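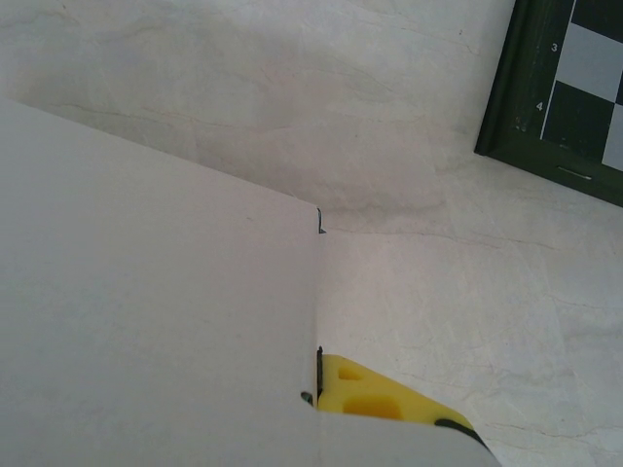

腕部相机画面:夹爪与黄色奶酪形海绵件,右上角为棋盘

腕部相机视野被夹爪挡住近一半,软物体抓取策略训练不稳定,该改相机还是改数据?

标签:腕部相机,模仿学习,软物体抓取,学生项目

提问者:Ornano_队内视觉

我们是学校机器人社的一个小组,课程项目和五月的校内展示共用一套平台。任务很简单:在白色大理石纹桌面上抓起一块黄色奶酪形海绵,放到指定区域。桌上另有棋盘作为干扰物,后续任务会用到,所以暂时不打算撤掉。

硬件情况:六轴臂,平行夹爪,指面是浅灰白色的宽板。腕部一台小相机,桌边一台固定相机。控制板是 Valtex,采集软件用的是社里上一届留下的 Zallier,只改过时间戳部分。

数据情况:遥操作采集,清洗后共 3798 段。其中 3000 段用于训练,其余作验证。策略输入为两路图像加关节角,输出为末端位姿增量和夹爪开度。

现象如下。

一、接近阶段基本正常,末端能走到海绵上方。

二、闭合阶段不稳定。有时手指还没到位就开始闭合,有时压住海绵顶面之后继续下降。海绵会变形,夹爪电流上升很慢,靠电流阈值判断接触不可靠。

三、只用固定相机时,第二类错误减少,但横向定位变差。

首帖的图是接近海绵时腕部相机的画面。左侧那块指面占了很大面积,海绵有一部分被挡在下方指面后面。指面和桌面颜色又很接近,都是浅灰白,我怀疑网络分不清两者的边界。

已经试过的办法:学习率减半,无明显变化;图像裁掉左侧三分之一,接近阶段也变差了;给夹爪开度的损失加权,提前闭合略有减少,压顶面没有改善。

想问:应该先改相机安装位置,还是先处理数据?改相机意味着旧数据基本作废,离展示的时间不多。另外棋盘是否有必要先撤掉?

回答者:Ghiță实验台

先不要动相机。3798 段数据重采的代价很高,而目前的证据还不足以说明遮挡是主因。建议按下面的顺序排查。

1. 检查两路图像与夹爪指令的时间对齐。

你提到改过 Zallier 的时间戳部分,这是首要怀疑对象。提前闭合是典型的错位症状:如果图像比动作晚到,训练时网络看到的是“手指未到位”,标签却已经是“闭合”。做法是录一段只有夹爪反复开合的数据,末端不动。从图像中提取指面边缘位置,与记录的开度做互相关,找峰值对应的偏移。两路相机分别做,不要假设它们的延迟相同。如果偏移达到 100 毫秒,后面的分析都没有意义,先修正再重新训练。修正只需要重新对齐旧数据,不需要重采。前提是原始时间戳还在;如果保存时已经被覆盖,只能整体平移一个常数,效果差一些,但可以验证方向对不对。

2. 检查夹爪开度的表示方式。

连续开度加均方误差,在闭合时刻容易输出中间值。不同操作者的闭合时机不一致,网络取平均,手指就会半开半合地往下走。可以改成开、合两类,加一个滞回:连续若干步判为闭合才真正执行。海绵这类软物体对最终开度不敏感,二值化通常够用。

3. 确认压顶面的来源。

把失败段里的末端高度曲线和训练集的高度曲线画在一张图上。如果失败时的最低点明显低于训练集分布,属于误差累积,应补采一些从偏低、偏斜位置恢复的片段。如果仍在训练集分布之内,说明示范本身就压到了海绵,需要回去筛数据。操作者看着海绵会变形,往往不在意多压一点,这种示范混进去不少也很难察觉。

4. 关于裁剪。

不要裁左侧三分之一。指面虽然占面积,但它提供了手指与物体的相对位置,这是腕部相机最有用的信息。裁掉之后接近阶段变差,与这个解释一致。

颜色接近的问题可以低成本处理:在指面边缘贴一条窄的深色哑光胶带。注意这会改变图像分布,旧数据与新数据不能直接混用,最好放在前三项之后再做。胶带不要贴到夹持面上,否则摩擦系数也变了。

棋盘不必撤。但要确认训练数据中棋盘的位置有变化。如果它一直在同一处,网络可能拿它当定位基准,展示时挪动一下就会失败。测试方法:保持海绵不动,只平移棋盘,看末端轨迹是否跟着偏。

回答者:zhuanpan_7

直接换相机位置,抬高一点往前倾。我们去年就是这么改的,改完就好了。软件上调来调去浪费时间。

另外海绵可以换成硬的,硬的好抓,电流阈值也能用。

回答者:低频噪声

补充两点,顺便回应楼上。

换相机之前先做一个离线测试。取验证集,把腕部图像全部替换成均值图,看动作误差增加多少;再把固定相机图像替换掉,重复一遍。按接近、闭合、抬升三个阶段分别统计。如果闭合阶段对腕部图像几乎不敏感,说明网络没有在用它,这时换位置大概率也无效,应先查训练配置,比如腕部那一路的编码器是否被冻结,归一化参数是否与固定相机混用。我见过两路共用一套均值方差的情况,腕部画面以浅色为主,结果对比度被压得很低。

如果敏感但误差大,再考虑遮挡。此时相机不一定要挪远,绕末端轴转一个角度,让物体露出更多即可。支架打印之前先用原支架加垫片试几个角度,每个角度静态拍几张,看接触区域能露出多少。改完后必须重做手眼标定,哪怕策略本身不用外参,安全限位也可能用到。

换硬物体等于换任务。如果展示要求就是海绵,不建议这样做。电流上升慢可以改看开度变化率:指令仍在闭合而实际开度变化率下降,即可视为接触。阈值用空夹数据标定。

还有一个划分上的问题。3000 段训练、其余验证,是随机划分还是按采集批次划分?随机划分会让同一批次的相邻片段分到两边,验证误差偏乐观。建议整批留出。

提问者:Ornano_队内视觉(追加)

按第一条做了互相关。固定相机正常,腕部相机有固定偏移,原因是我们改时间戳时取了写盘时间,没有取采集时间。原始时间戳还在,正在重新对齐全部数据。

划分是随机的,这次一并改成按批次留出。棋盘位置也查了,大部分批次里都没有移动过,准备补采一批不同位置的。

夹爪开度二值化放到下一轮训练,避免一次改两个变量。相机支架暂时不动。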